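TXT 131 Fibers and Nonwovens
Handout 4: Felts, mats and how their surfaces are described
Instructor: Iolanda Pacheco 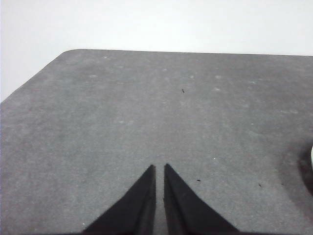 1. Terms

Felt, strict sense: a sheet of wool or other animal fiber held together by the interlocking of fiber scales under moisture, heat and agitation. No yarn, no weave, no binder.

Needled felt: a web of any staple fiber tangled by barbed needles. Scales are not required, so polyester and polypropylene can be used.

Bonded mat: a web held by resin, latex or melted fiber. Often sold as felt. In this course it is not called felt.

2. Basis weight and density

Basis weight is mass per unit area (g/m2). Density is basis weight divided by thickness. Thickness depends on the pressure of the presser foot, so a thickness value reported without its pressure cannot be used. Let the foot rest for the full dwell time before reading the dial. Take readings away from the selvage, where the web is usually thinner.

3. Mottle

Mottle is uneven tone on a sheet of one nominal color. Main sources:
- blending of fibers dyed to different depths (the usual case in grays)
- local variation in basis weight
- uneven uptake of binder
- pile direction changed by handling

The first is intended and is fixed at the blending stage. The second can be checked by holding a thin sheet up to a light. For thick sheets, cut and weigh. Slow changes in tone over a large area may come from the lighting. Rotate the sheet by a quarter turn and look again before recording a fault.

4. Direction

Carded webs have more fibers lying along the machine direction. Cross-lapping reduces the difference but seldom removes it. Cut tensile strips in both directions and mark each one before it leaves the sheet. Report the MD/CD ratio with the separate values.

5. Before the next lab

Read chapter 3 of Damgaard, sections on needle penetration and draft. Bring the worksheet from Handout 2. Problems 2 and 4 are to be handed in to Ditte Hviid.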